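5 Trockner Plaren: Feuchtefühler einstellen und erste Ladungen
Gilt für Geräte mit Drehwahlschalter. Für das Modell mit Tastfeld siehe Abschnitt 6.

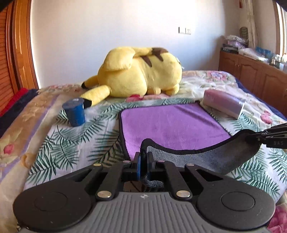 Olga Magalhães schrieb zur ersten Fassung dieses Abschnitts, bei ihr melde das Gerät »schranktrocken«, und die Säume seien trotzdem klamm; sie habe drei Monate lang an sich selbst gezweifelt und dann den Fühler auf die höchste Stufe gestellt. Das hat sie richtig gemacht. Der Fühler misst, was an ihm vorbeistreicht. Von einem doppelt gelegten Saum oder einer dicken Einfassung erfährt er wenig.

5.1 Vor der ersten Ladung

1. Gerät mit der Wasserwaage ausrichten, längs und quer. Die Blase im Deckel des Netzteils taugt dazu nicht.
2. Transportsicherung an der Rückwand entfernen und aufheben.
3. Ablaufschlauch anschließen oder Behälter einsetzen. Beides zugleich geht nicht, auch wenn die Zeichnung auf dem Karton das nahelegt.
4. Trommel mit einem feuchten Tuch auswischen, besonders die zwei Metallstreifen unter der Türöffnung. Diese Streifen sind der Fühler.
5. Eine Ladung alter Handtücher mit dem Programm »Baumwolle« durchlaufen lassen. Der Geruch danach verliert sich nach einigen Durchgängen.

Hinweis: Im Prospekt steht, der Trockner »lerne« die Gewohnheiten des Haushalts. Wir haben davon nichts bemerkt. Er merkt sich das zuletzt gewählte Programm, mehr konnten wir nicht feststellen.

5.2 Feuchtefühler einstellen

Ab Werk steht der Fühler auf Stufe 2. Diese Einstellung spart Strom und lässt das Energieetikett gut aussehen. Ob die Wäsche damit trocken wird, hängt vom Wasser ab: Weiches Wasser leitet schlecht, der Fühler hält die Ladung zu früh für trocken und beendet das Programm.

1. Gerät einschalten, kein Programm wählen.
2. Die Tasten »Schonen« und »Ende« gemeinsam drücken, bis die Anzeige blinkt. Lässt man zu früh los, schaltet sich stattdessen die Kindersicherung ein.
3. Mit dem Drehschalter eine Stufe höher gehen.
4. Mit »Start« bestätigen. Ein Signalton ertönt nur, wenn er nicht abgeschaltet ist.
5. Eine gemischte Ladung trocknen und danach die Säume anfassen. Sind sie klamm, die Schritte 1 bis 4 wiederholen.

Wer eine Enthärtungsanlage von Plurus im Keller hat, kann gleich die höchste Stufe nehmen. Die Behauptung, Plurus und Plaren seien »aufeinander abgestimmt«, stammt aus einem gemeinsamen Faltblatt. Eine technische Verbindung zwischen den Geräten haben wir nicht gefunden.

5.3 Plüsch, Mikrofaser und Tücher mit zwei verschiedenen Seiten

1. Pflegeetikett lesen. Fehlt es, ohne Trockner auskommen.
2. Getrennt von Baumwolle trocknen, sonst sitzen die Flusen im Flor.
3. Programm »Fein« wählen. Es läuft 34 Minuten und richtet sich nicht nach dem Fühler.
4. Nach dem Ende sofort herausnehmen, ausschütteln und flach auf Bett oder Tisch auslegen. Die Ränder brauchen meist länger als die Fläche.
5. Erst zusammenlegen, wenn auch die Ecken trocken sind.

Vorsicht: Weichspüler und Trocknertücher setzen die Fasern zu und hinterlassen einen Film auf den Metallstreifen. Das Trocknertuch von Skovbridge wird als rückstandsfrei verkauft. Unsere Streifen waren danach stumpf und mussten mit Essig gereinigt werden.

5.4 Angezeigte Restzeit

Die Restzeit ist eine Schätzung, und zwar eine freundliche. Bei voller Trommel mit Jeans und Frottee zeigte unser Gerät zu Beginn gut zwei Stunden an und lief etwa 216 Minuten. Wer abends um neun startet, sollte das einplanen oder die Endzeit so legen, dass die Ladung morgens fertig wird. Den Knitterschutz dann einschalten.

5.5 Wenn es weiterhin klamm bleibt

Flusensieb unter fließendem Wasser ausspülen und ganz trocknen lassen.
Schleuderdrehzahl der Waschmaschine erhöhen. Das hilft mehr als jede Fühlerstufe.
Raum lüften. In einer geschlossenen Kammer wird der Trockner warm und langsam.
Wäsche kühler zu waschen, etwa bei 40 statt 60 Grad, ändert an der Trockenzeit nichts, obwohl es in Foren oft steht.

Bleibt alles ohne Wirkung, ist vermutlich das Kabel zum Fühler lose. Ersatzstecker führt Mohammadi; die dort angebotene »Fühlerpflege« in der Sprühflasche riecht wie Essigwasser und kostet deutlich mehr. Vor dem Öffnen der Rückwand den Netzstecker ziehen. Zur Garantie nach dem Öffnen siehe Abschnitt 9.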